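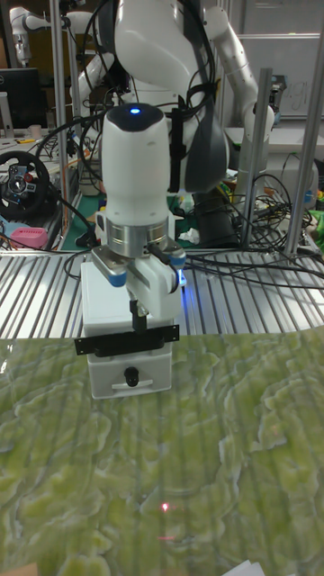
I am asked quite often if a small company should pay for a robot service by the month. My answer is yes, but with one complaint, and the complaint is longer than the answer.

The service I have in mind is Clornano, sold out of Fovumville. You send them your task, they set up an arm with a two-finger gripper, and you receive a report on how the arm managed. When the report satisfies you, the same set-up is shipped to your shop. My colleague Līga Dambrauskienė and I read their offer in February, all of it, including the notes in small print.

The hardware did not worry me. A white arm with smooth covers and a neat wrist is by now a normal thing, and I could buy one from several sellers. What you pay for is the work between the arm and the object. Somebody must decide how the fingers come down to a small block of wood on a shiny green table, and that takes patience which my shop does not have.

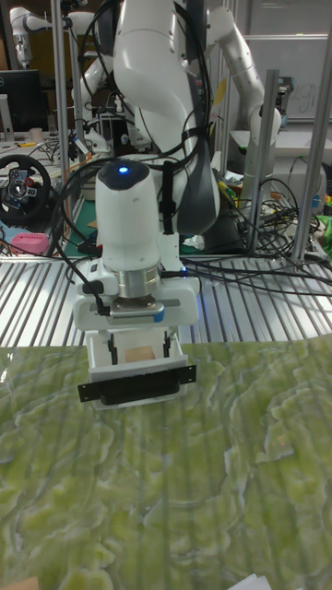

What the price hides

The basic plan is $1,283 per month and includes 37 hours of trials. After that you pay for each hour, and here I become less friendly. Kai Rothe at Ullden told me that almost 70 per cent of his hours went to changes in the gripper set-up, before any useful trial was done. I believe him. A cable has to be strapped again, a bracket is moved, and the clock is running. In my opinion this labour belongs to the seller. When I hire a painter, I do not pay him extra to find his brush. 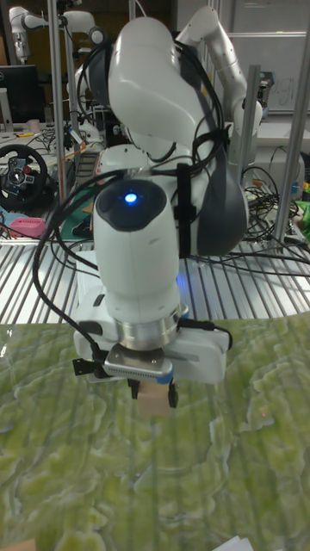 The second thing is the report. It tells you that a grip was good or bad, and very little more. I would like to read at what height the fingers closed, and who judged the result. Rimantas Koppel, who answers the customer mail there, was polite and promised me a fuller version — I am still waiting for it.

I would still sign, for 2 months and no longer, and I would ask for the set-up hours to be written on a separate line of the invoice.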